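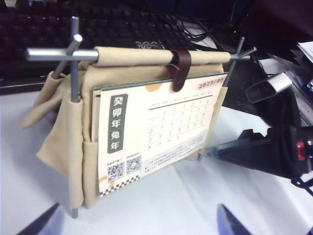

How much should we set aside for spare gripper fingers next year?

Plan on 700 for the fingers and keep the rest of the spares money for cables.

Lab notebook, June, a bit after 4 pm

OK, budget afternoon. I kept putting this off because the Ronero quote was sitting in my inbox half read, and now I've read it all the way through (twice!) and I have opinions. The big item is the second bench. Everybody wants it, me included, but I'm not convinced we should buy another full pair of arms before we sort out what we already own. We're still sharing a desk with keyboards and mouse pads and somebody's papers, and that costs nothing to fix.

Where I am with the quotes:

Ronero can deliver in 18 weeks, which is long, but the price includes the mounts and they'll match our bolt pattern. Pandent is a lot quicker, only the mounts are extra and so is the freight, and when I add it all up they land within a hair of each other. Brannigan only wants to lease. I like the idea of a lease more than I thought I would, but their contract has us paying for any damaged cable, and we are hard on cables. I've asked them to take that line out. We'll see.

Whoever goes over to Sullgate next, please measure the doorway! The bench frame comes in one piece and I don't want to find out on delivery day.

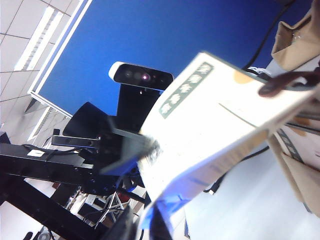 Small stuff that adds up

I went through the purchase card for the last stretch and it's all little things. Zip ties, USB extensions, tape, a power strip, more tape. We put in 74 separate orders. That is silly, and half of them had shipping on top. So I want one standing order a month, with a list on the wall where you write down what you need, and I'll place it on the last working afternoon. If something is really holding you up, just come find me and we'll order it right then.

Objects to handle are their own line this time. Up to now we've bought them out of pocket or brought them from home, and then they go home again and we can't repeat a run. I'd like each object bought in pairs, one to use and one left in its box. The canvas calendar stand is a good example of what I'm after: soft cloth, thin metal rods, a strap, cards that slide around, all in one cheap thing. Give me more like that and fewer plastic blocks, please.

Lighting next. I had it down as a nice-to-have and I've moved it up, 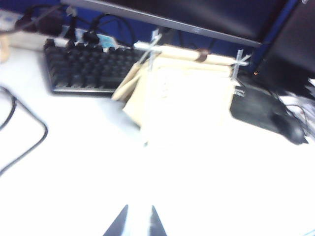 so it now sits right under the spares and ahead of the new desk chairs (sorry, chairs). A couple of dimmable panels and a matte desk cover should do it, and I'd rather try the desk cover first, since we can send it back. Pandent sells one for too much money. I'm pretty sure a cutting mat from the art store would work just as well.

Then there's the contingency. Last time we left it at zero and regretted it by spring, so I've put in 10 percent and I'm going to defend it. It comes off the second bench line if it has to come off anything. 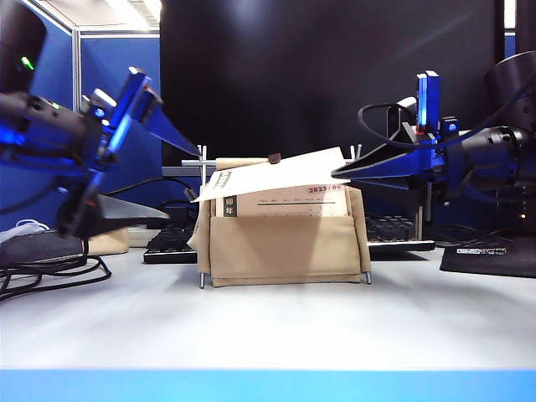
Left and right arms at the calendar stand, June page showing.

Still open: the Brannigan cable clause, the doorway, and whether the Ronero mounts come with their own bolts. I've got the spreadsheet open on the shared drive, so put comments in the last column and please don't resize my cells. Sending the draft up once the Sullgate measurement is in.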